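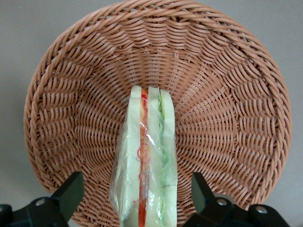
Parry Clip-On Tuner, second version

The Parry is a clamp tuner for guitar, mandolin and banjo. I used it for 12 weeks on a dreadnought and an old open-back banjo, mostly at the Thursday country night in Patudside, where the house band plays loud enough to defeat any tuner that listens through a microphone.

Pickup is by vibration only. On the guitar the low E registers in under a second. The banjo is slower, and the fifth string often needs a second pluck before the needle settles. Moving the clamp to the back of the peghead helped a little.

The display can be read from a standing position under stage lights. It is poor in direct sun. Brightness has two settings and the unit forgets which one you chose when it powers off.

Accuracy is good. I checked it against the strobe pedal Lowri Bowen keeps on her steel guitar rig and found no difference I could hear. Capo mode works up to the fifth fret. There is no sweetened tuning for pedal steel, so steel players should look elsewhere.

The clamp pads are soft rubber and left no marks on a gloss finish. The hinge on mine has loosened slightly, and the head now droops if it is set past vertical.

Battery life was around 21 hours of use on the coin cell supplied. The door takes a small screwdriver, a nuisance between sets.

Price at the Cenville store was 19 dollars. The older Atbridge model costs 11 and tracks the banjo just as well, but its screen is half the size.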